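The $849 Question

My sister-in-law called on a Monday in July to ask whether she could deduct her dog. I have been preparing returns for other people long enough that I no longer say no right away. I say "tell me about the dog," and I pour more coffee.

The dog's name is Fetus. He was named by a six-year-old who had recently learned the word, and the family lost the vote. Fetus had run up a vet bill of $849, and my sister-in-law's theory was that he guards her home office, where she does bookkeeping for a tile shop, and is therefore security equipment. Fetus weighs nine pounds. He is afraid of the mail. 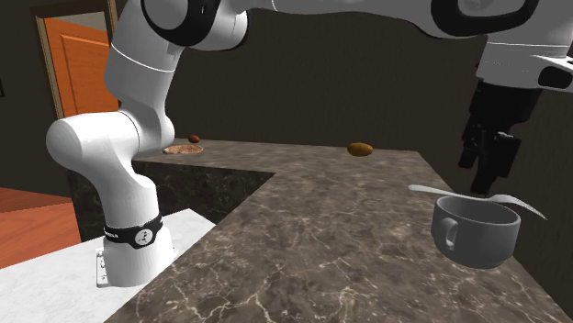 Equipment is a word people love right up until they have to prove it. A client of mine, Lorraine Henare, once brought me three shoeboxes of receipts for her catering business, and one of them turned out to be entirely shoes. If you buy a machine for your business, fine, I can work with that. We will have a pleasant talk about depreciation and what share of the time it does personal work. What I need is a bill, a date you started using it, and a business reason you could say out loud to a stranger with a badge.

Real guard dogs do exist on real returns, mostly at junkyards and the like. They tend to be large, they work at the business, and somebody kept records. Barbara Ostrowski, who trained me, used to keep a folder of the pet questions. It was about as thick as a phone book, and she added to it every spring with a kind of grim joy.

I told my sister-in-law no on the dog. Then I asked about the office itself, which she had never claimed, being sure it would get her audited. She had the square footage written on the back of the vet bill.

We're going over it next week. I've been told Fetus will sit in.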